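高齢犬チャンビと暮らす日記
印刷する | メールで送る

目が見えない犬と暮らすこと

こんにちは、ウィルメル・タマヨ(Wilmer Tamayo)です。日本語で書くブログも、今回で27回目になりました。まちがいがあったら、どうぞ教えてください。

うちの犬のチャンビ(Chambi)は、二年前に目が見えなくなりました。病院の先生から聞いたときは、私のほうが落ちこみました。チャンビは次の朝も、いつもの時間にごはんを待っていました。

最初の一か月は、家の中でよくぶつかりました。それで、いすの場所を決めて、動かさないことにしました。かばんも床に置きません。妻は今でもときどき忘れますが、チャンビは鼻で確かめて、ゆっくり回って行きます。 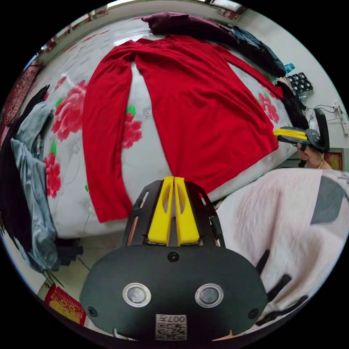

においと音で教える

水の入れ物の下には、ざらざらしたマットをしきました。足でさわると、水が近いことがわかるようです。階段の前には別のマットがあります。こちらは少しかたいものです。

声のかけ方も変えました。さわる前に、かならず名前を呼びます。「段」と言ったら止まる、「どうぞ」と言ったら歩く。この二つをおぼえるのに、五月いっぱいかかりました。ごほうびは小さく切ったさつまいもです。私の国のことばで教えるか、日本語で教えるか、かなり迷いましたが、近所の人も使えるように日本語にしました。

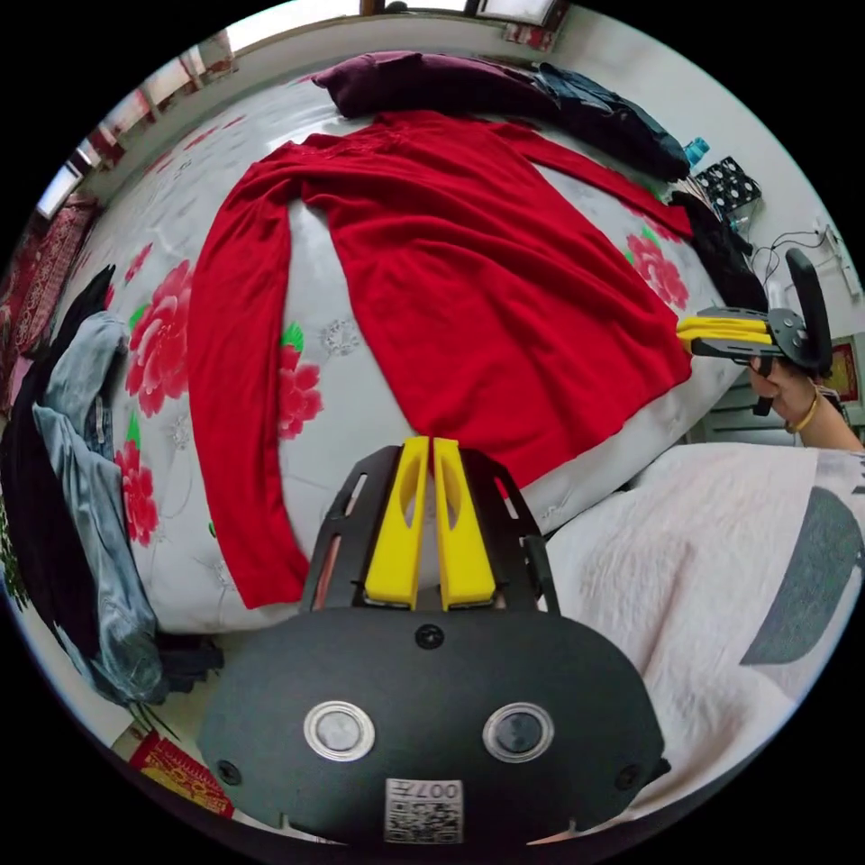
花柄のふとんカバーと赤い服

散歩は朝の六時ごろに行きます。車が少なくて、音がよく聞こえるからです。同じ道を歩くと、チャンビはしっぽを上げて、私より前に出ます。知らない道では私の足にぴったりつきます。どちらの歩き方も好きです。

もう一ぴきの犬、キミク(Kimik)は目が見えます。散歩のときはキミクの首輪に小さなすずをつけています。チャンビはその音について行きます。ただ、キミクは鳥を見つけると急に走るので、すずだけにまかせることはできません。リードは短く持ちます。

先月、胴輪を新しくしました。3000円より少し安いものです。前のものは首のところがきつくて、毛がうすくなっていました。今度のは胸が広く、横に「目が見えません」と書いた布をつけられます。この布をつけてから、急に頭をなでる人がへりました。
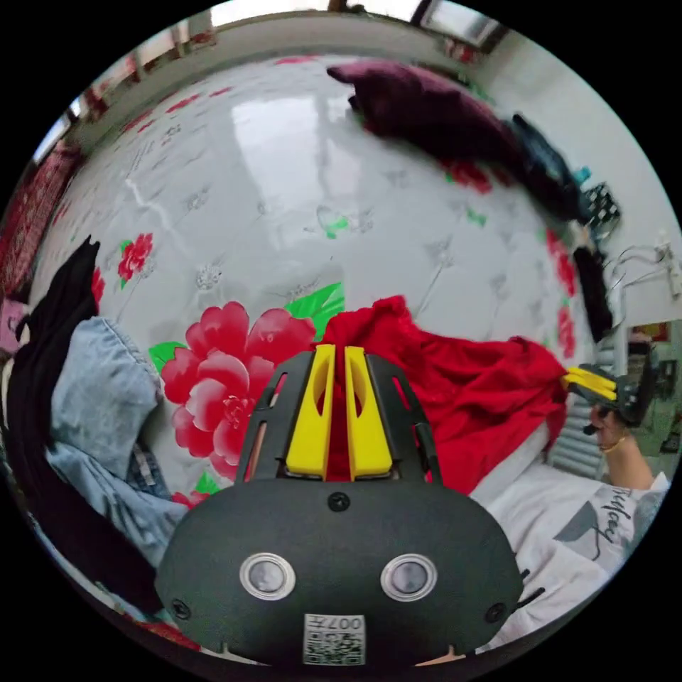

読んでくださった方から、質問をもらいました。

見えない犬を一ぴきで留守番させても大丈夫ですか。

うちでは短い時間から始めて、今は二時間まで待てます。出かける前にラジオをつけて、階段の入り口に柵を置いています。犬によってちがうと思いますから、心配なときは病院の先生に相談してください。

次は、歯みがきの話を書くつもりです。チャンビは歯ブラシの音がきらいなので、今いろいろ試しています。

閲覧 1614 | シェア 27 | コメント 2
印刷する | メールで送る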